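Grovitz wrist tracker: questions I keep getting

What does it do?
It reads the wrist camera and tells the arm controller how far the hand has drifted from where the planner thinks it is. That's all! The planning itself happens in Stendau, and I try hard not to touch it.

How fast does it run?
30 updates a second on my old desktop. If yours is crawling, check whether you left the debug overlay on (I do this constantly).

Do I need to calibrate first?
Yes, sorry. Move the hand through the 57 poses in the starter file and let it chew on them. Nives Villa wrote that script and it's much nicer than my old one.

Why does my estimate jump sideways all of a sudden?
Repeating patterns, most likely. One square looks just like its neighbor, so the matcher slides over by a whole cell and feels great about it. Turn on "grid guard" in the settings and keep something that doesn't repeat in view if you can.

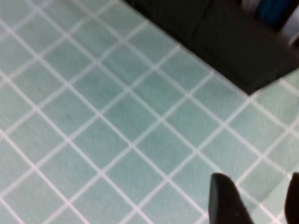
Grid guard compares each new match with the joint readings and throws out any jump the motors couldn't have made. It costs a little speed, and on blurry input it can get too picky, so try lowering the feature limit from 3,000 to 400 before you write to me.

Can I use it without Stendau?
Sort of. There's a plain socket output, but you'll have to write your own listener. I'm hoping to have a sample up in August.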